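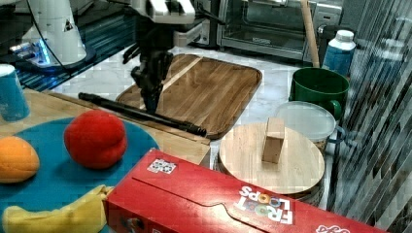 Big wooden board with a raised rim, teal-blue plate on the lighter board next to it.

Wooden boards on the worktop – keeping them decent

Posted 4 September 2021 in Kitchen

Quick one this week, well it was meant to be quick. Lots of messages about boards after the February post on worktops. Cracked ones, smelly ones, ones that rock about when you chop. So, everything I know, in no real order.

Washing

Hot water, drop of washing up liquid, soft side of the sponge. Wipe both sides even if you only used one. A board that gets wet on one face and stays dry on the other will bow, and then it rocks, and then you're chopping an onion on a seesaw.

Never in the dishwasher. I know. Everyone does it once. I did it with the nice one from Kartha and it came out with a split down one of the joins you could slide a coin into. Glued it, clamped it, still not right.

Don't leave it in the sink under the pans either. Same thing but slower.

Drying

Tea towel first, then stand it on its long edge with air both sides. Not flat on the worktop, the underneath stays damp for hours and on marble you get a mark. On wood worktops you get a worse mark. Not on the radiator. Not on the windowsill in full sun.

No rack? Two forks laid down a hand's width apart and rest the board across them. Looks daft, works.

Boards with a rim

Love a rim. Catches crumbs, tomato juice, stops things rolling onto the floor. But the inside corner where the rim meets the flat collects everything and the sponge skates straight over it. Old toothbrush, go all the way round, once a week or whenever it starts to look grey. Wooden skewer for anything that's set hard.

If you're buying one, run your finger round the inside corner. You want a gentle curve, a sharp step is a pain for ever.

Also a rimmed board makes a good tray. Bread and cheese on it, carry the lot to the table. Don't carve a hot roast on it unless the rim's deep, I've had gravy down my sleeve.

Oiling

Food-safe mineral oil. Chemists sell it, so do most kitchen shops, I've been using the Pleretti one this year and it's fine, bit dear. Not olive oil, not sunflower, they go sticky and then they smell like an old chip pan.

Board has to be bone dry. Leave it overnight after washing. Then:

Pour a puddle in the middle, more than you think.
Spread with a folded bit of old T-shirt, along the grain.
Do the edges and the ends properly, ends drink the most.
Flip, do the back.
Leave 30 minutes, wipe off whatever's still sitting on top.
Stand it up overnight.

New board wants 2 coats, a day apart. After that whenever water stops beading on it. Mine get done when I remember, which is not often enough.

Put the oily rag outside flat to dry before it goes in the bin if you've used anything with linseed or tung in it, those can heat up scrunched in a ball. Read the tin.

Smells

Coarse salt and half a lemon. Scrub along the grain, leave five minutes, rinse, dry. Gets rid of garlic, mostly gets rid of onion. Fish needs doing twice. Bicarb paste if the lemon doesn't shift it, but rinse it well, and not on a dark wood, it can leave a pale patch. Ask me how I know.

Better still, keep one side for onions and garlic. Burn or pencil a small dot in the corner so you know which. No more strawberries tasting of shallots.

Stains

Beetroot, turmeric, blackberries. Get them straight away or accept them. Fine sandpaper, 240 or so, along the grain, then wipe, dry, oil. On boards made of strips the light bits show stains and the dark bits hide them, so don't chase one pale strip till you've sanded a dip in it. Do the whole board lightly and evenly. A dip is worse than a stain, the knife won't go through properly and your spring onions come out like paper chains.

Stopping it sliding

Damp cloth underneath, flat, no folds. Or a square of that rubbery drawer liner, cut a bit smaller than the board. Posivia do a roll that's grippy enough and goes through the wash. Take it out when you've finished, it traps wet.

If it still rocks, it's bowed. Put the hollow side down on a damp towel overnight, with something heavy on top. Works maybe half the time. Let it dry standing up after, and oil both sides when its properly dry.

Two boards side by side

What I do when there's a lot on. Big one for the messy cutting, a second smaller one to the side as a landing spot for plates and bowls. Cut things go straight across. Keeps the wet off the worktop, and a heavy plate put down on wood is quieter than on stone and less likely to chip its foot.

Marble and other stone especially – lemon juice and vinegar will etch it, dull spots that don't wipe off. A board under anything sour. Paper cups too, they're often damp underneath and a coffee ring on pale stone takes some shifting.

Don't let a board hang over the edge of the worktop more than a couple of fingers. Lean on it once and the lot's on the floor.

Raw meat

Seperate board. Just have one. Plastic if you like, then it can go in the dishwasher with the rest. If it has to be wood, scrub with very hot soapy water straight after, rinse, dry, upright. Don't let it sit while you eat.

Where to keep them

Upright, not stacked. A letter rack does small ones. For big ones, a tension rod fitted top to bottom in the cupboard makes a slot, and you can move it when you get a different size. The gap by the fridge is fine if it isn't warm there, feel it first. Mine was warm. Warped one in a month.

When to give up

Cracks that go right through. Black spots that come back after sanding. Anything furry, obviously. Otherwise they go on for years. A knackered one still has some life as a stand under plant pots or for potting up seedlings, mine's on its second summer in the shed.

Shopping bit

People ask. Heavy is good up to the point where you can't lift it with one hand to rinse it, and then it never gets washed. Check it fits in your sink! Mine doesn't, I do it at an angle and get a wet jumper. Prarkora had some decent rimmed ones in the sale, don't know if they're still on. Rounded corners are kinder to hips in a narrow kitchen. Feet are a mixed blessing – good for air underneath, but then you can't flip it.

Next time, getting wax out of tablecloths. Send me your disasters.

3,814 of you on the email list now, thanks. Sign-up box is at the bottom of the page.

Filed under: boards, wood, worktops, oiling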